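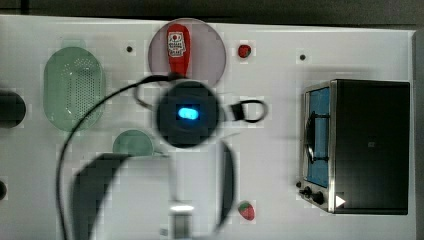 QR codes on jar lids — do people scan them after the first time?

Posted by Amancay Aravena, 10th February

Hi all, small brand here, sauces and relishes, we sell thru farm shops and one regional chain. Brand name is Cultmont if that matters. Last October we put a QR code on every lid, goes to a page with recipes and a "tell us what you cooked" form. Printed 1000 lids as a test run.

Numbers so far. 581 jars sold with the code on. 58 scans. Of those, 6 people came back a second time. Form has been filled in by nobody except my sister.

So what I want to know is

— is that scan rate bad or is it normal for food
— would it be better to move the code to the side label (costs more, we'd have to redo the plates)
— is it worth paying for one of those services where every jar gets its own code? Got a quote from Mudelex and it was a lot for our size. They say you can change what the page shows depending on how long ago the jar was first scanned, so week one is recipes, later on it's a reorder button. Sounds great, but I don't know if anyone would see the later page.

Right now it's one static code, same on all lids, pointing straight at our website. Can't change where it goes without reprinting. Yes I know, we were in a rush.

Any experience welcome, esp from people selling things that sit in a fridge for weeks.

3 replies

Benjamín Gaete

Did this for a hot sauce company for two years so here goes, typing on a train so sorry for mess.

Your scan rate is fine. That's one in ten jars, a bit under. I'd have been happy with that on a lid with no offer attached. The second visit number is the one to work on. People scan once out of curiosity, see a page that looks like any website, and there's no reason to go again. A recipe page is a recipe page.

Things I would do in this order:

Fix the redirect first. Never print a code that points at the final page. Point it at a short address on your own domain and forward from there, then you can change the page whenever you like and the packaging stays as is. Costs next to nothing, whoever looks after your site can set it up in an afternoon. For the lids already printed, you can still redirect that exact page address to somewhere else, so they arent wasted.

Then say what the scan gets you. What words are next to the code now? If it's "scan me" or "find out more", change it. We went from "discover our story" to "what to do with the last spoonful" and scans went up by a lot. Same page behind it for the first month. The line matters more than where the code sits.

Kill the form. Or cut it to one tap. No one is typing with oil on their hands. We had three buttons, too mild / just right / too hot, and people pressed them. Then after the press we asked for an email in exchange for money off the next bottle, and that's where the repeat visits came from.

Side label vs lid: I would leave the lid until the plates need redoing anyway. Lid has one big plus, people look at it each time they open the jar. Down side is it's small and it goes in the trash or the recycling separate from the jar. Just check it scans when cold and foggy straight from the fridge. Ours didn't, the gloss varnish was the problem, matte fixed it.

Unique codes per jar — not yet. You'd be paying to learn that most jars get scanned once. I'd think again when you have a few thousand a month going out and a reorder channel people can really use. Can they even buy direct from you? If it's farm shops only then the reorder button goes nowhere.
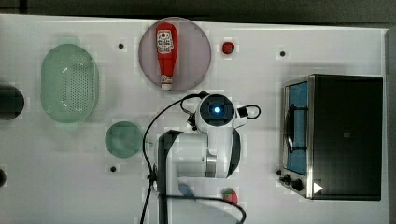
skodgate_dan

unique codes are a waste of money, everybody hates qr codes since the menus thing. put a nice recipe on the back of the label and save your cash

Chisholm Pantry

Partly disagree with the one above, our customers skew older and they do scan, just not in the store. Nearly all ours come in the evening, 5 till 8, so they're at home cooking.

On the unique code question, there is a middle way. Do a different code per batch or per flavor instead of per jar. Printer can usually do that with no setup charge if you're already changing the batch text. You then know which flavor gets scanned and which shop the batch went to, and you can swap the page by age of batch. Not exact but gets you most of what Mudelex is selling. We do it with a spreadsheet and plain redirects.

Also batch codes are handy if you ever have a recall, you can put the notice right on the page for that batch. Hope you never need it.

One warning, if you start collecting emails get the consent wording looked at before you launch. We had to bin a whole list and start over, very annoying. And ask the chain before you put a reorder button on jars they stock, ours was not happy about it and wanted it taken off theirs.

Amancay Aravena

Thanks, super helpful. The words on the lid are "scan for more" so yeah. Will get the redirect done this week and try the three button thing. Direct sales only by email at the moment, so reorder button can wait. Batch codes sound doable, asking the printer tomorow.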